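Stopping a bin liner slipping down when you chuck bottles in

Posted in Home and Household, Wed 1 September

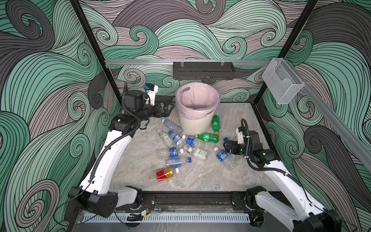
Our recycling bin in the utility room is driving me round the bend and I'm hoping someone on here has cracked it. I got a plain plastic one from Jitville in February, no lid, straight in and out, and all the empties go in there until I can be bothered to walk down to the bank by the car park. Mine's much the same sort as that cream ribbed one with the pink bag folded over the rim, and on day one my bag looks every bit as neat. Then a few bottles go in (we get through a lot of squash and fizzy water, five of us in the house) and by teatime one side of the bag has gone down inside and there's sticky lemonade in the bottom of the bin. I wash it out, put a new bag in, and off we go again.

Things I've tried so far: clothes pegs, which ping off and end up behind the washing machine. A big elastic band, fine for a week and then it perished. Tying a knot in the back of the bag so it's tighter, which does sort of work but then I can't get the knot undone with a full bag and end up ripping it. I also tried just using no bag at all and the smell was horrible, so don't suggest that please!

Bags are the Prodel ones on a roll, the bigger size. Should I be going smaller? And does anyone bother squashing the bottles first, or is that more faff than it's worth? Ours go in whole with the tops on.

TrandbyLass

bluekettle

Yes to squashing, a hundred times yes. I was the same as you, whole bottles with the lids screwed down, and you're basically paying for bags to hold air. Take the cap off, stand on the bottle (slippers will do, bare feet will not), then screw the cap back on while it's still flat and it can't puff up again. I get more than double in a bag that way and we've gone from emptying it every other day to twice a week. Check your council wants the tops left on though. Ours does, my sister's used to want them off and she had a jam jar full of them on the windowsill for years.

Also rinse them!! A swill under the tap and then upside down on the draining board while you do the rest of the washing up. It won't stop the bag slipping but at least when it does you're only mopping up water.

As for the bag itself, I think your trouble is air trapped underneath. When you put a new bag in, the air can't get out from between the bag and the bin, so the bag sits up like a balloon and the first heavy thing drags the whole lot down. What I do is shake the bag open, push it right down with my fist into the bottom corners, and only THEN fold the top over. Leave a good hand's width hanging over the outside. If you've only got a thin little cuff it hasn't a hope.

My other half drilled 2 small holes near the bottom of our kitchen bin to let the air out and it made a massive difference, the full bag comes out without a wrestling match as well. Wouldn't do it on yours if you're getting drips, mind.

pegbag77

get a smaller bag. if it's tight going over the rim it stays put. sorted mine

OldShedDoor

Agree with the smaller bag up to a point, but measure first. Run a bit of string round the outside of the rim and halve it, and that's the width of bag you want laid flat, or maybe a touch over. I didn't bother and bought a box of 2,000 off a trade place because they were cheap, and they're all just too narrow for the bin. They split if you look at them. I've been using them for shoes and paint brushes ever since and I'll be leaving them to somebody in my will.

If you'd rather use up the rolls you've got, the Fahy shop on the Trandby road does a stretchy band with a hook on it, meant for garden sacks I think. I paid nearly 5 quid, which is silly money for a bit of elastic, but it's lasted. Goes round the outside just under the rim, over the top of the folded bit.

One thing about your elastic band perishing, is the bin next to the boiler or a radiator by any chance? Mine went the same way till I moved it to the other side of the back door.

TrandbyLass

It IS next to the boiler, well spotted. Have shoved it over by the coats for now. Did the fist in the corners thing this morning and squashed everything that was waiting on the side, and the bag's still up as I type this. Will measure the rim when I find some string and have a look in Fahy's at the weekend.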